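Desk update, sort of

2023-02-26

Quick one, I have to be out the door soon. The big table clear-out is done. Mostly done. Two white tables shoved together in an L, like I'd been threatening to do since August, and I'm keeping them that way even though the heights don't match. There's a little step where they meet. Paper slides over it fine, a mug does not. Ask my socks.

What went: a box of catalogs, the dead label maker, pens (so many pens), a Dernano organizer I paid too much for and never once organized anything with. Jocelyn Petrenko took the shelf unit, thanks Jocelyn. Got 600 pages into the recycling before the bin gave up.

What stayed: the blue lamp. I did look at replacing it. Susorex has a clamp one, nice, but then you've got a clamp on the edge and I wanted the edge free. So the lamp stays. Bendy neck, switch on the base, does the job. 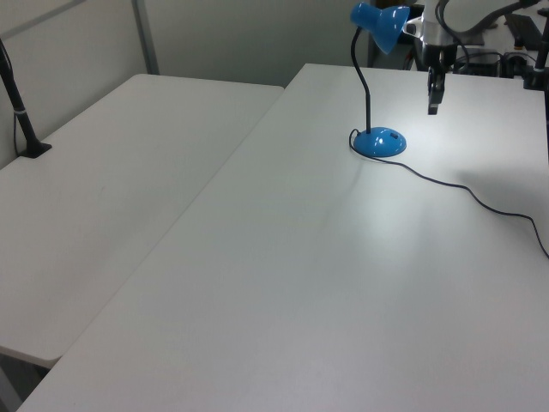 Cord is still a mess, I know. I want it to run along the back and down insted of wandering across to the right-hand side. Bought clips, the sticky kind, haven't stuck them. White tabletops show every smudge too, so I'm wiping them way more than I ever wiped the old brown one. Damp cloth, then dry, otherwise you get streaks under the light.

Next up is the drawers. Not looking foward to the drawers. More next week if I get to it.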